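Pangilinan Hall, Workshop Level - Walkthrough Checklist, November
Completed by: Eduardo Umali
Started 7:40 a.m., finished later than promised

1. Exit doors open fully from inside: PASS
The east door now opens without a shoulder. Whoever planed it down has my thanks, and also left the shavings in the hallway.

2. Exit paths clear: FAIL
Folding chairs again. The rule is a clear path 44 inches wide. What we have is a clear path as wide as a person who skipped lunch. Move the chairs to the Skomari storage room, which was rented for the chairs.

3. Fire extinguishers, 4 on this level: PASS WITH COMMENT
All charged, pins in, tags current. The one by the sink has a coat hanging on it. The coat was there last time too. I have started to think of it as part of the equipment.

4. Extension cords: FAIL
One power strip plugged into another power strip, feeding a space heater. I unplugged it and left a note. The note from last time was still there, so they have a set now.
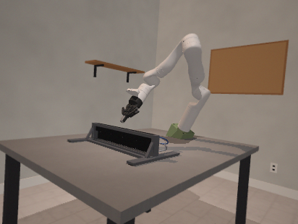 5. Table and bench loads: PASS
Limit is 900 pounds on the long benches, and the stickers are readable again. Please don't test the number.

6. Storage shelves anchored: PASS WITH COMMENT
The Kurano shelving is bolted at the top. The bottom bolts are in a sandwich bag taped to the upright, where they are doing very little. Work order 1170 is open for this and has been open long enough to need dusting.

7. Dust collection: FAIL
The Dustum unit runs, but the bag is full and the filter light is on. Someone has put tape over the light. Empty the bag, change the filter, remove the tape - in any order you like.

8. First aid kit: PASS WITH COMMENT
Restocked except for large bandages. There are plenty of finger cots if anyone wants to be injured in a smaller way.

9. Emergency lighting: PASS
Held for the full test. Unit 609 buzzes but stays lit.

Items 2, 4 and 7 to be fixed before the next walkthrough. Sign below and return to my mailbox, not under my windshield wiper.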